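Filed under: Kitchen & Pantry | List archive
4 replies | 13 shares

Sep 16, 2024
Re: [homeapples] keeping a bushel past Thanksgiving without a root cellar

An earlier message said:

> We came home from the Kesden orchard with way more than we can eat
> and no cellar. The garage gets up to 70 on a sunny afternoon even in
> fall. Is there any point trying to store them, or should I make it
> all into sauce this weekend? Also, my mother always wrapped hers in
> newspaper. Does that do anything?

Don't sauce them all! Please! Storing apples is one of my favorite things about this time of year and you can do it with no cellar at all, you just have to be picky about which ones you keep.

First question is what you picked. If they're the early ones (anything that was ready in August, say) then yes, get the pot out, those go mealy in no time. The late ones with thick skins are a whole different animal. Kesden grows a lot of both and the bins aren't always marked well, so if you're not sure, bite one. If it's so hard and sour you wonder why you bought it, that's a keeper, and it will be wonderful by December.

A garage that hits 70 is too warm, I'm afraid. Look for the coldest spot that doesn't freeze. Mine is the floor of a closet on the north wall. A spare fridge is better still – ours is an ancient Standura that came with the house and it holds right around where you'd want it. Keep a pan of water on the bottom shelf or they shrivel.

On the newspaper, your mother was right. One bad apple goes soft and the paper keeps it off its neighbors for a while, which buys you time to find it. I use the plain black and white pages and skip the glossy ones. Takes me an evening with the radio on and I look forward to it all year.

Keep them away from potatoes. I lost a whole sack of spuds to sprouting that way my first winter and I still grumble about it.

For the ones you're eating this week, I like a shallow wooden drawer or tray in the kitchen. Single layer, stems up, not touching if you have the room. I know a bowl is prettier, but the ones on the bottom get forgotten and bruise.

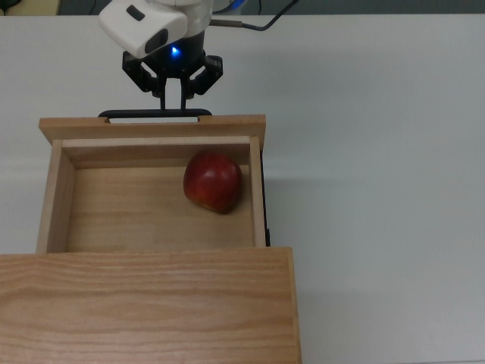 (Photo: Drirow)

Go through the stored ones every week or so and use your nose before your eyes. You'll smell a bad one as soon as you open the door. Anything with a soft spot comes out and gets cooked that night, and that's where your sauce comes from, a little at a time all winter, so much nicer than standing over a canner for a whole weekend.

Oh, and don't wash them before you put them away! Wash when you eat.

If you do get stuck with too many, the Ó Riain cider press day is coming up and they'll take mixed apples, bruises and all. Bring your own jugs. I'd still hold back a few dozen of the hard ones and try the closet – I'd love to hear how they taste at New Year's.

Write back and say what kinds you have, even if it's only "red with some green," we can usually narrow it down between us.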